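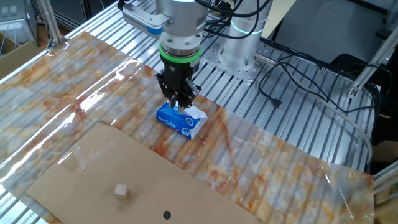

Chapter 6
The Touring Band

6.1 Introduction

A band that plays its own songs in its own town can get by with very little planning. The members know the venue, the equipment fits in one car, and everyone sleeps at home. Once the same band agrees to play in several towns in a row, it has taken on a small business with transport, wages, contracts and a timetable. This chapter deals with that business. Chapter 5 covered the single concert, and many of the terms used there (guarantee, door split, rider, load-in) are used again here without further explanation.

We follow one band through most of the chapter. Sorelik are a four-piece metal band who had made two albums and played mainly at weekends. In April they went out for the first time as the support act on a tour of clubs and small halls. Their guitarist and songwriter, Mylene Salazar, also did the accounts, and she has allowed us to use them. The full accounts are printed at the end of the chapter, and you will need them for Exercises 4 to 7.

By the end of the chapter you should be able to read a tour budget, work out the break-even point of a single show, and explain how the headline act and the support act are paid. You should also be able to describe the work of the booking agent, the promoter and the tour manager, and say which of them answers to whom.

6.2 Who does what

The booking agent finds the concerts. An agent works for the band and is normally paid a share of the fee for each show. The promoter puts the concert on, hires the hall, pays for the advertising and carries the loss if few people come. The tour manager travels with the band and looks after each day as it happens, from the time the van leaves to the time the money is collected.

On small tours these jobs overlap. Sorelik had no tour manager of their own. The headline band, Wurnurness, had one, and he settled most questions about stage times for both bands. Sorelik's drummer drove the van and kept the receipts. Their agent was the Haque agency, which also represented Wurnurness, and this is how the support slot came to be offered. It is common for an agent to fill the bill from his or her own list. Students should consider what happens in such a case if the two bands disagree about money, a point we return to in section 6.7.

6.3 The support act

A support act is booked to fill the first part of the evening. It usually plays for a shorter time than the headline act, with less room on the stage and a short soundcheck or none at all. The drum kit of the main band is often already in place, and the support must set up in front of it.

The fee is low. Some support bands receive nothing, and some pay to be on the tour, an arrangement known as a buy-on. Sorelik did not pay a buy-on, but their fee on most nights did not cover fuel and rooms. The difference had to come from the merchandise table.

The sale of shirts and records is therefore treated in this chapter as part of the tour's income and not as an extra. The largest hall on the tour, in Sillard, held 1,000 people. The smallest club held 302. Salazar's accounts show that the better night for shirts was the one in the smaller room, where the table stood beside the only exit. In Sillard it was upstairs, and the hall also took a share of the sales. A share of this kind is called a concession, and it should be agreed in writing before the day of the show.

6.4 The route

The order of the towns matters as much as the number of them. A tour with 18 shows may be cheaper than a tour with far fewer if the distances are short and there are no empty days. A day without a show is called a day off, but the band must still eat, sleep and pay for the van.

Agents try to fix the shows with the highest fees first, generally those on Fridays and Saturdays, and then fill the days between them with towns that lie along the road. The first draft of a route nearly always contains at least one long drive in the wrong direction. Figure 6.2 gives the draft sent to Sorelik and the route they finally drove. Compare the two before reading on, and mark the days on which the band earned no fee.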